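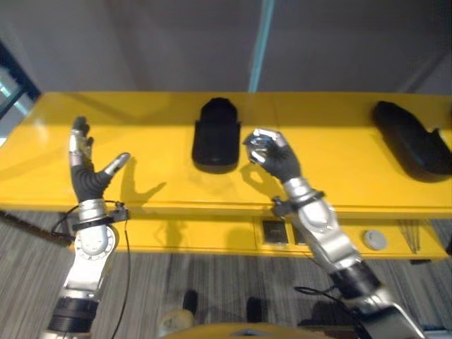
Garkgate Rain Log

Hi! This is the README for my rain gauge readings, which I've been keeping in the back yard at Garkgate and finally got around to putting in files other people can open. If you just want the numbers, grab rain_daily.csv and skip the rest of my rambling.

What's in the folder

rain_daily.csv — one row per day, with the date, the reading in millimeters, and a notes column
rain_monthly.csv — the same thing added up by month, made from the daily file
gauges.txt — where each gauge stood and when I moved it

There are 2 gauges. The old one is a plain plastic tube on a fence post, and the newer one is a wide copper funnel I call Memton (after the street I bought it on). Memton reads a bit higher in wind, and I've never worked out why. The column called "gauge" tells you which one a row came from. Please don't average them!

I read them at breakfast, so the rain in any row mostly fell the day before. I left the dates alone because shifting them made a mess of my paper notes.

Blank cells

A blank means I didn't look. A zero means I looked and the tube was dry. I know plenty of people fill blanks with zeros, and if you do that here you'll get a very nice drought in September that never happened — I was away visiting my sister and the gauge was happily filling up without me.

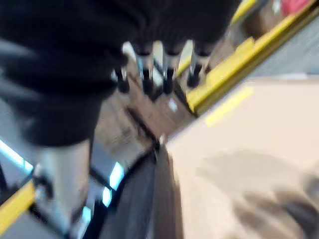
Dymphna Breathnach wrote to ask whether the big reading after that gap should be spread over the missing days, and she'd rather see it flagged than left sitting there like a single storm. Good point, so the row now says "multi" in the notes column. I haven't spread it. If you want to, go ahead, but keep a copy of the original.

The largest true one-day reading is 44 mm, and I checked that one twice (in my slippers, in the pouring rain). Anything under 3 mm I'd treat as a bit fuzzy, what with dew and leaves and the odd drowned beetle.

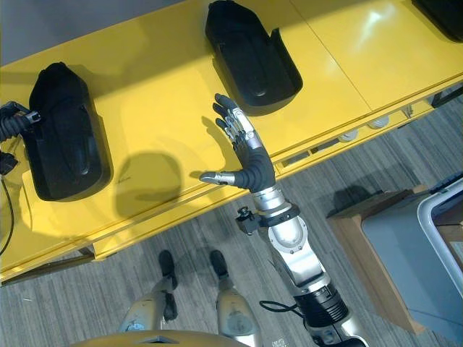
The monthly file only includes a month if I have enough daily rows to trust it. Months that didn't make the cut are still in the daily file, so nothing has been thrown away.

Using it

Do what you like with it. A link back is nice. If you find a typo, send me the date and the gauge name and I'll dig out the notebook.

Last updated 12/30/22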